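Hamidreza Nouri has been servicing dive regulators for most of his working life, and he says the part divers neglect is the first stage.

"They rinse the second stage because it was in their mouth," he said. "Then they leave the dust cap off and water gets in at the other end."

The shop, Plenik, took in 136 regulators for service last summer. Nouri said 46 of them had some corrosion on the inlet filter. He replaces the filter every time - it costs little and he won't put an old one back.

Thirumalai Ramasamy, who runs the rental counter, handles the bookings. August is the slow month for repairs, he said, and a good time to bring gear in.

"People wait until the week before a trip," Ramasamy said. "I can't always help them then."

Nouri asks customers to bring the whole set, hoses and gauge included. He checks intermediate pressure first and writes it on the ticket before he opens anything.

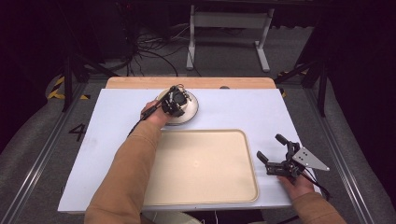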